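Furkent canvas weekender, is the strap thing fixed yet?

Forum > Bags, Totes and Luggage > General

hemline_hattie
Joined: February
Posts: 37

Hi all, long time reader, not much of a poster. I've been going back and forth on the Furkent weekender in olive for months now and it finally dropped to $281 on the Kerkstead site. I know the older ones had a problem where the shoulder strap clip chewed through the loop it hangs on. Does anybody have a new one? Did they change the loop or just the color of the stitching lol. I'd be carrying it on trains mostly, two nights away at the most, shoes and a laptop in there so it gets heavy.

Also is the olive really olive? On my phone it looks brown and on my work computer it looks like pea soup.

buttonhole
Posts: 985

They changed the loop. It used to be a single layer of webbing and now it's folded leather with a rivet. I have both bags, the old one in navy and the new one in sand. The old one went at the left side after a year and a half. The new one I've had since February and there's a little shine on the leather where the clip rubs and that's all.

Olive I can't help with. I saw it in the store in Kudelbridge and thought it was pretty green, but their lighting is terrible.

twototes
Posts: 9

I'd skip it at that price. Sorry! I had one and sent it back. The canvas is nice, but the lining is the thin slippery stuff and it bunches up at the zipper every single time you close it. For less money the Wako duffel has a proper cotton lining and an outside pocket big enough for a book. The Furkent pocket barely takes a phone.

buttonhole
Posts: 985

The Wako duffel also has no feet on the bottom and sags like a wet sock when it's half full. I owned one for a summer. Each to their own but I wouldn't call it the better bag.

twototes
Posts: 9

Mine doesn't sag. Do you pack it with the heavy stuff at the ends? You're supposed to put shoes in the middle.

buttonhole
Posts: 985

I put shoes wherever shoes fit, I'm not going to read a manual for a duffel.

marled_grey
Posts: 281

Butting in to say the lining complaint is fair. I have the Furkent in black and I've learned to hold the lining down with one finger while I zip. It's annoying for about a week and then your hand does it without you. Would I pay full price? No. I got mine in the end of season sale and at that price I think it's a good bag.

Hattie, do you need the long strap? They sell it without one too, top handles only, and that one is quite a bit cheaper. The loops are still there so you can put your own strap on later if you change your mind.

hemline_hattie
Posts: 37

Ooh I did not know about the handles only one. I do need a strap though, the walk from my station is long and uphill and I have one bad wrist. But I have a nice wide strap from an old camera bag that might clip on? It has the swivel kind of hooks. Anybody tried something like that?

marled_grey
Posts: 281

Swivel hooks fit on mine. Check the width of the opening on the hook, the leather loop is thicker than you'd think. My sister's strap had tiny hooks and we could not get them over it at all.

fogandflannel
Posts: 37

The olive is green. I have it. It's a dusty sort of green with a bit of gray in it, and it goes with everything except my one olive jacket, where the two greens are just different enough to look like a mistake. Handles are dark brown and come pretty stiff. Mine took a good month to stop standing straight up like rabbit ears.

One thing I haven't seen mentioned is the smell. It's waxed and you will notice it. I hung mine in the laundry room with the window open and it was okay after a few days, but don't put your good sweaters in it the day it arrives.

twototes
Posts: 9

The wax is another reason I returned it tbh. It left a mark on a cream coat. Not a big one and it came out at the cleaner's, but I wear a lot of light colors and I didn't want to be thinking about my bag all day.

buttonhole
Posts: 985

Okay that I'll give you. My sand one did leave a bit of a smudge on a pale linen shirt, right on the hip. I wear it with darker things now.

hemline_hattie
Posts: 37

I basically own navy, black and one red dress so I think I'm safe! Thank you everyone, this is so much more useful than the reviews on the store page, which all say "great bag fast shipping" and nothing else.

I think I'm going handles only, in olive, and using my own strap. If the hooks don't fit I'll try the Kudelbridge store, don't they do repairs and hardware at the back?

fogandflannel
Posts: 37

They do. They swapped a zipper pull for me while I waited. Bring the bag with you though, they won't sell you hooks by guessing.

hemline_hattie
Posts: 37
September 2026

Update! It came. It IS green. The swivel hooks go over the leather loop with a bit of swearing and then they stay put, so no trip to the store needed. The smell is real, it's hanging on the back porch as I type and the whole porch smells like a candle shop. The lining does bunch at the zipper, so twototes was right about that, and I'm already doing the one finger trick.

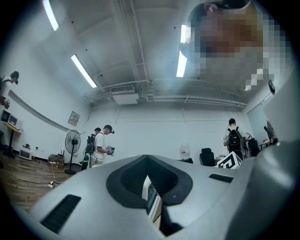

I've loaded it with shoes, laptop and a big towel to see how it carries, and the wide strap is so much kinder on my shoulder than the skinny one on my old bag. First real trip is the week after next. I'm still a bit tempted by that Wako for summer, so if anyone is selling one in navy send me a message.

twototes
Posts: 9

Shoes in the middle!!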